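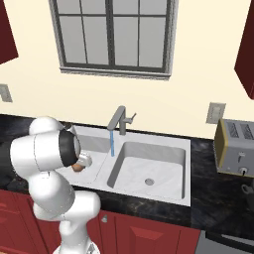
Sink work at Flindavau: what changes in July

The arm arrives at the Flindavau kitchen in July. Most of you have heard about it by now, some of it from us and some of it from the loading dock, so this item sets out what has been decided and what hasn't.

The project is called Ursu. It covers one job to start with, which is picking up produce and holding it under running water at the small prep sink. Potatoes and onions come first, then beets if those go well. Leafy greens, berries and anything with a soft skin stay with people. So does peeling, and so does all knife work.

Up to now Ursu has existed only on a computer. Arben Golob and the engineering group have been running it in a simulated kitchen, with a sink, a faucet, counters and cabinets, and a few ordinary items standing around that the arm has to stay clear of. The room looks more like somebody's house than like Flindavau. Arben says that was on purpose for the first stage, and that a model of our own sink line is being built now. The arm practices picking up one item, carrying it over the edge of the basin and keeping hold of it near the water. The last batch was 500 runs. In 201 of them it did the whole job without dropping the item or bumping the faucet. That is not good enough to put next to anyone, and the July date depends on a much better number from the new model.

What it means for the shift

Flindavau sends out 2,000 meals on a normal weekday, and washing is the first thing that has to be finished. At present two people stand at the sinks from 5 a.m. until the cook line opens at 9. Jacinto Zepeda has done that shift for most of his time with Senero and was asked to go through it step by step with the engineers. Several of his points have gone into the plan. The crates will be set at waist height on the right, where he puts them now. The water will be shut off between items. And someone on the floor will be able to stop the arm from either side of the sink without reaching across it.

"My shoulders won't miss it," Jacinto said. "But you find the bad ones when you wash. You feel a soft spot with your thumb. I told them that, and they wrote it down, and I haven't heard the answer yet."

We don't have the answer yet either. For the trial, every piece the arm handles will be checked by hand afterward, so nobody should expect the morning to get faster this summer. It may get slower for a few weeks.

Hours and jobs

Mircea Ciobanu, who runs the kitchen, has confirmed the following for the length of the trial. Both early positions stay on the schedule. Start times and the early rate stay the same. One of the two people will work the large basin as usual, and the other will load crates, check the washed produce and keep the log. These two jobs will swap each week so that one person isn't left watching a machine all month.

After the trial it is less clear. If the arm stays, the second early position will probably turn into a checking and receiving job, and it would need to be written up and graded again. Tetteh Aidoo has asked on behalf of the morning crew that this be done before the trial ends, with the crew in the room. Mircea has agreed to that. There is no plan to bring Ursu to the Hidham kitchen, where the sinks are older and the floor slopes.

Training

Anyone who works within reach of the prep sink needs the safety session, including relief staff and drivers who cut through to the cold room. It takes over an hour and is paid. The first one is Thursday at 2 p.m. in the upstairs break room. Liviu Căpraru is running it and will have some of the simulated runs to show, including the failed ones. He would like people to say where in the room they normally walk and stand at that time of the morning, as the floor markings haven't been painted yet.

If you can't make Thursday, put your name on the sheet by the time clock and Liviu will set up a second session for the late shift. Questions about pay or scheduling go to Mircea.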